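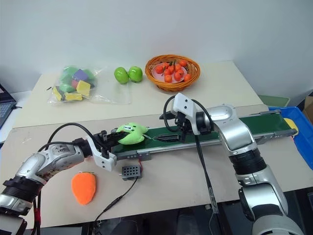
How a Conveyor Belt Works

A conveyor is a machine that carries things from one place to another without anyone having to lift them. Some conveyors fit on a tabletop. Others are longer than a soccer field and carry rock out of a mine. The main parts are the same in both.

The belt

The belt is a long strip with its two ends joined to make a loop. Only the top half of the loop carries a load. The bottom half travels back underneath, empty, to start again. Many small belts are made of a plastic called PVC, and a lot of them are green. A smooth belt is easy to wipe clean. A rough belt grips better, so it is used where the conveyor goes uphill.

The rollers

There is a roller at each end of the loop. One is turned by a motor and is called the drive roller. The other turns because the belt pulls it around, and it is called the idler. Long conveyors need extra rollers in the middle, or the belt would sag.

The frame

Metal rails run along both sides. They hold the rollers the right distance apart and keep the whole machine stiff. Brackets can be bolted to the rails to hold other parts, such as a motor or a sensor.

The motor and the control box

An electric motor spins much too fast for a belt. Gears slow it down, and this also gives it more turning force. Wires connect the motor to its controls, which may be in a separate box. Electrical boxes often have holes in the lid to let warm air out.

Why doesn't the toy slide off?

Put a stuffed toy on a moving belt and it moves along with it. The force responsible is friction — the grip between two surfaces that touch. If the belt starts with a sudden jerk, friction may not be strong enough, and the toy slips or tips over. Starting slowly helps.

A loose string or ribbon is a different problem. It can be pulled into the gap between the belt and a roller. This gap is called a nip point, and it can trap fingers, hair and sleeves too. Keep them all away from a running conveyor.

Work it out

The Otness is a small conveyor with a belt that moves 40 millimeters every second. How long does it take a toy to travel 1000 millimeters?

Divide the distance by the speed: 1000 ÷ 40 = 25 seconds.

If the belt runs 2 times as fast, the trip takes half as long, or 12.5 seconds.

Words to know

Drive roller: the roller turned by the motor
Idler: a roller with no motor
Friction: the grip between touching surfaces
Nip point: a gap where a belt meets a roller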